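The Key Desk and the People Who Keep It

By Sayaka Honda
Saturday, October 1, 2022

Every serviced apartment company has a key desk, and most prefer that guests never think about it. At Prultik, where I oversee property operations, the desk is a back office in which returned keys are matched to their tags and set out for the next arrivals. For 13 years this was work for people alone. Management now proposes to give part of the sorting to a pair of robot arms, and the staff have been asked for their views. I offer mine here in a personal capacity.

The proposal concerns one narrow task. Keys come back mixed together, and someone must pick them up one at a time and put them in a tray. The trial cell handles tagged keys among ordinary kitchen items, such as a toaster, of the kind found in our apartments.

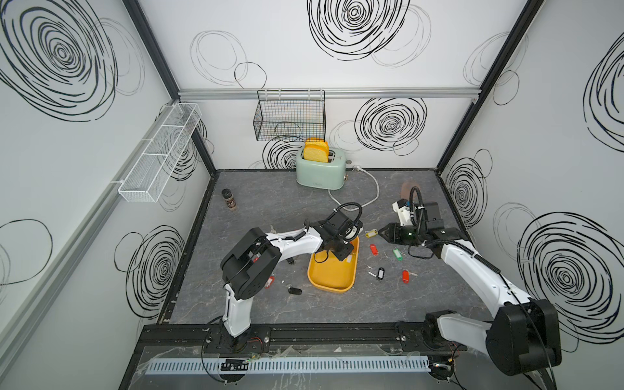
Two arms at work over the key tags and tray in the trial cell.

Supporters of the plan describe the sorting as dull, and I accept the description. What I question is the assumption that a dull task has no value to the person who performs it. Ilir Obradović has run our evening desk since the Wundale building opened. While his hands are busy with keys he is also noticing which apartment has returned only one of its pair, which tag has cracked, and which guest has left early without telling us. None of this appears in his job description, and the proposal gives no account of where it will go.

There is a second matter, which is pace. A person sorting keys can stop when a guest comes to the window, and no one regards the pause as a failure. Once a machine has a target, the people beside it tend to acquire one too. The draft schedule already refers to 50 tags per session, a figure that was never applied to the desk before. 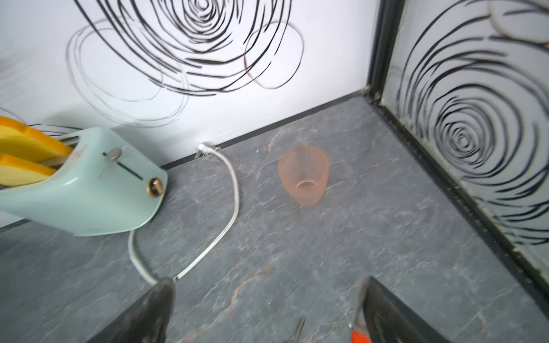 I do not wish to overstate the case against the machines. Gerasimos Koutsoukos, who worked the desk for many years, has a wrist injury that he attributes to small repetitive handling, and he supports the trial without reservation. His opinion deserves more weight than mine. Several younger colleagues have asked to be trained on the cell, and they should be. It would be a poor outcome if the new skills were held only by the supplier.

My recommendation is therefore conditional. The company should state in writing that hours released from sorting will remain with the desk and will be spent with guests. Staff should have the authority to stop the arms without asking permission.

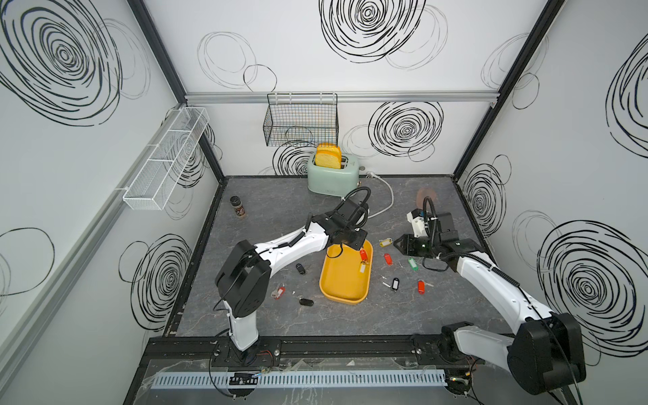 Training should take place during paid time and should be open to the evening shift, which is too often told of changes after they are made. The pace of the cell should be set together with those who work next to it and reviewed in January, when the buildings are quiet and there is time to listen. Finally, the irregularities that Mr. Obradović now catches by habit should be written down by him, credited to him, and recognized in his grade.

Written comments on the proposal may be left with Nikola Vukadinović in the operations office.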